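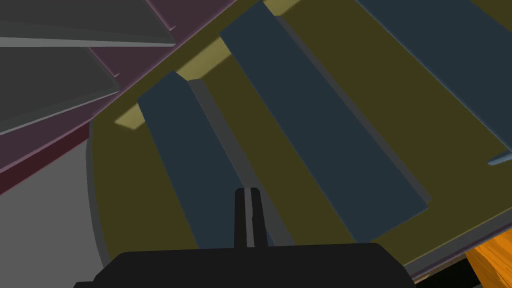
About us

Gritora is a small robotics workshop in Cleltstead. We teach robot arms to do housework in simulation, where the crockery is free and comes back every time we press reset. Hanneke Coppens and Yuto Wada started the company in a room above the Pretorius building's loading dock, with 2 desks and a kettle that still outranks most of the staff.

Every November we open the doors and let people watch. Last year more than 300 visitors came through, and most of them headed straight for the big screen to see a gripper try to pick things up in a kitchen that doesn't exist. Charmaine Motaung ran the demonstration. She had prepared a talk on contact forces. The first question was whether the robot could do windows.

It can't. We've written that on the door now.

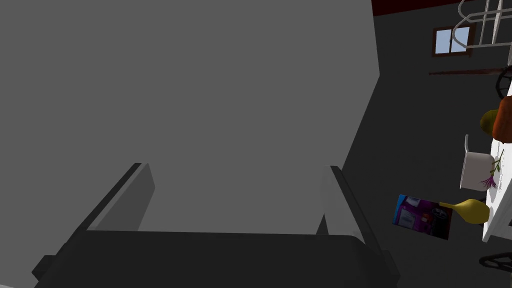
Visitors get the gripper's own point of view, which takes some getting used to. Rooms lean over, tables stand on end, and a mug seems to be lying down when it's the wrist that has turned. Children adjust in a few seconds. Engineers tilt their heads and pretend they aren't — Yuto does it too, and he built the camera view.

We logged 3,531 practice runs while getting ready for that open day. Ntombi Mnguni keeps the log, including the runs the rest of us would like to forget, and will read from it if asked.

School groups and the plain curious can visit at other times of year as well. Write to Anel Oosthuizen at the front desk. Parking is on the Gikovach side, behind the bakery.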